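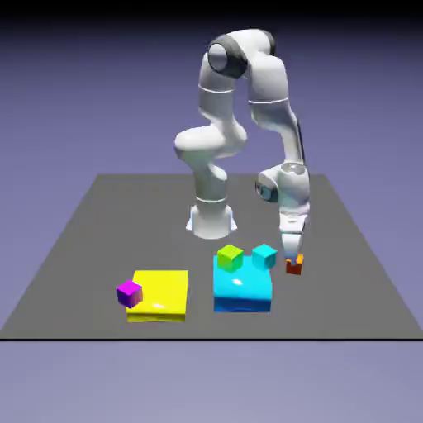

Amr Chraibi
I'd push back a little on that, friend. Moving public comment to the end of the town council meeting doesn't silence anybody on paper, but I've sat through enough of those evenings in Flistcombe to know what the room looks like by 10:30 p.m. Last month I counted 40 folks when the gavel came down and 20 when the mayor finally got around to asking whether anyone wished to speak. My neighbor had a very nice page and a half typed up about the drainage on Benkirane Road and had to go home to her kids before she could read a word of it.

cloverier_mom
Thank you for saying this, Amr! I was one of the ones who left (sitter till nine, and she was already being an angel about it). I don't think the council members are bad people – I've known two of them since our kids were in T-ball together – but it does sting to get yourself all worked up to talk into a microphone and then sit through an hour and a half on the sewer bond. I did send my comment in by email afterward. I got a form reply that said it had been "received for the record." I have no idea what the record is or who reads it.

Skaltitz_Steve
The record is the packet. It goes up on the town site with the minutes, usually a couple of weeks later, so yes, it's there, but the vote has already happened by then.

I'm going to be the grump here, though. I like the new order. I've been going to these since we moved over from Skaltitz, and under the old rules you'd have people taking the mic at 7:05 to talk about things that weren't even on the agenda, and the folks who came for a zoning hearing had to wait with their architect on the clock. Somebody talked for a good long while about leaf blowers in June. I love a quiet street as much as the next person, but come on.

porchlight
Steve, I think that was me with the leaf blowers, and I stand by every word, haha. But you do have a point about the hearings.

What bothers me more is how the change was made. It was in the consent agenda in October, between the holiday lights contract and a liquor license renewal, and they passed the whole bundle in one motion with no discussion. The rule on speaking time is part of how the town talks to its own residents. I'd have liked to see it pulled out and voted on by itself, even if it went the same way in the end.

Amr Chraibi
Porchlight, yes, exactly, and any one of the five could have pulled it. That only takes a single member asking.

To answer Steve fairly: I wouldn't mind a split. Agenda items up front, three minutes each, capped at half an hour, and then the general stuff at the end for anyone with the stamina. I believe the county does something close to that. The petition at the library asks for it in pretty much those words, and it had 487 signatures when I stopped in yesterday afternoon. For a town our size that's a lot of people taking the trouble to find a pen.

Skaltitz_Steve
I could live with the split. I'd want the cap to be a real cap, though. The last mayor let "half an hour" turn into 80 minutes more than once, bless her.

cloverier_mom
Would they let us sign up ahead of time online, does anyone know? Even a rough spot in line would help me figure out the sitter.

porchlight
The clerk told me you can call the day before until 4 p.m. and she'll put your name on the sheet. It isn't on the website anywhere. She was very sweet about it and said hardly anyone asks.

cloverier_mom
Well, I'm calling!

Skaltitz_Steve
Put me down after the leaf blowers.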